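## Mending evenings at Kemden: things people ask me

I get the same handful of messages every time I put up new places, so I've finally typed out the answers (and if yours isn't among them, just email me, I do reply, usually late at night with a cup of tea).

**Do I need to know how to sew?**

No! If you can thread a needle you're ahead of where I was when I started, and if you can't, Carola Seidel keeps a stash of those little wire threaders and will happily show you. We spend the first half hour on running stitch and nothing else.

**What should I bring?**

One or two things you'd like to wear again. Jumpers with moth holes, jeans gone at the knee, a shirt with a torn pocket. Please wash them first. I'm happy to look at a winter coat, but you won't get a lining replaced in one evening.

**How long is a session and how many people come?**

We start at 7pm and go on for 2 hours, with 14 places at most. The tables at Kemden aren't huge and everyone needs elbow room once the darning mushrooms come out.
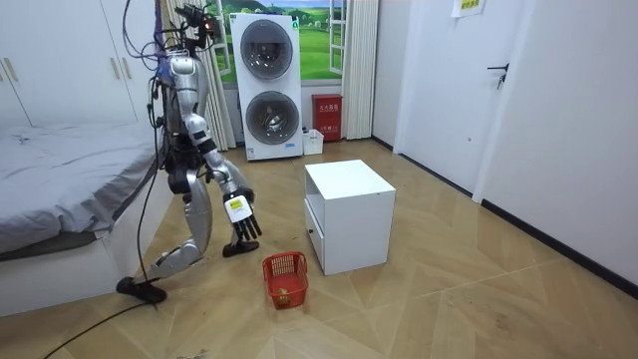
Ida Tiedemann

**Is thread included?**

Yes, thread, needles and patches are all in the price. The patches come from offcuts that Angelica Umali saves from her pattern cutting, so it's mostly cotton and linen with the odd bit of corduroy. If you want an exact colour match for something precious, bring your own, as I can't promise I'll have that particular green.

**Can I use a sewing machine?**

Not on the ordinary evenings, they're all hand sewing. Jannik Wunderlich runs a separate machine night in October and you can bring your own machine to that one (pedal and lead too, please – people forget the pedal).

**Will the mend show?**

That's up to you. I love a big orange darn on a grey sock, but plenty of people want it hidden, and I'll teach you a flat, quiet patch if you'd prefer. Very fine knits nearly always show a bit, whatever you do.

**What if I have to cancel?**

Let me know 4 days ahead and I'll move you to another evening. After that I can't refund you, but you can send a friend in your place, just tell me their name.

**Do you take mending in?**

I don't, sorry! I have a pile of my own that's been waiting since spring.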